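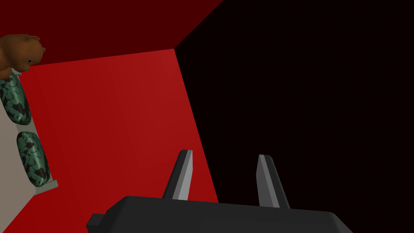

Manure storage on a small horse property near a drainage ditch: what distance is required?

Category: Livestock and Land Management
Status: Answered

I am responsible for a boarding stable of 8 horses on the outskirts of Trorkosberg. The property slopes gently toward a drainage ditch, and the ditch empties into Gondlow Creek. At present the manure is stacked directly on the ground, 49 feet from the top of the ditch bank, and is collected by a neighboring grain farm in September.

The property owner has asked me to prepare a written plan before the next lease is signed. I would appreciate guidance on the following. Is the present distance acceptable, or must the stack be moved? Is a concrete pad necessary for an operation of this size? I have read the county handout, but it addresses dairy herds almost exclusively and says very little regarding horses.
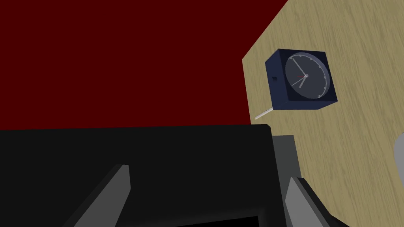 The soil is sandy loam over clay, and water stands in the lower paddock for several days after heavy rain. There is no well on the downhill side. The household well is uphill of the barn, on the far side of the driveway. I am able to provide a sketch of the property if that would be of use.

Submitted by Štefánia Kuruc

Accepted answer

Setback distances are established locally, and the figure that applies to your property must be confirmed with the county conservation office. In the absence of a local figure, I would plan for no less than 200 feet between an uncovered stack and any ditch that carries water to a creek. On sloping ground with a clay layer I would regard 400 feet as preferable where the acreage allows it. By either measure, your present location is too close.

A concrete pad is seldom mandatory for a stable of this size. It does, however, prevent seepage and makes loading considerably easier. A compacted clay base with a low berm on the downhill side is a common alternative. Whichever base is selected, the stack should be covered, and roof water from the barn should be directed away from it. A strip of unmowed grass along the ditch should also be included in the plan.

Please keep a dated record of each removal. The conservation office will generally request it.

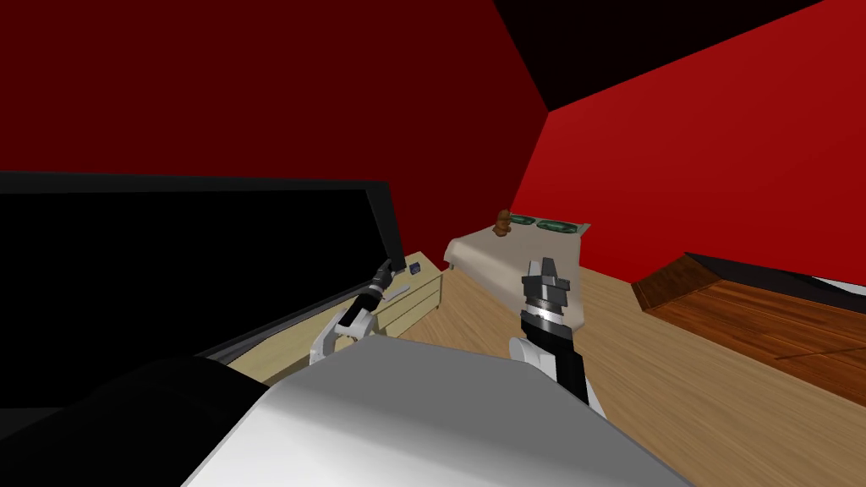
Waqas Usmani: I agree with the recommendation to relocate the stack, but the wet paddock deserves equal attention. Horses standing on saturated ground beside a ditch may contribute as much runoff as the stack itself. The lower paddock should be closed after heavy rain and reopened only when the surface is firm. A fence set back from the bank would also be advisable.

Another answer

We used a Kovetti covered bin at our place and it was fine. Fills up fast with that many horses. Call the county on a Tuesday, the line is shorter.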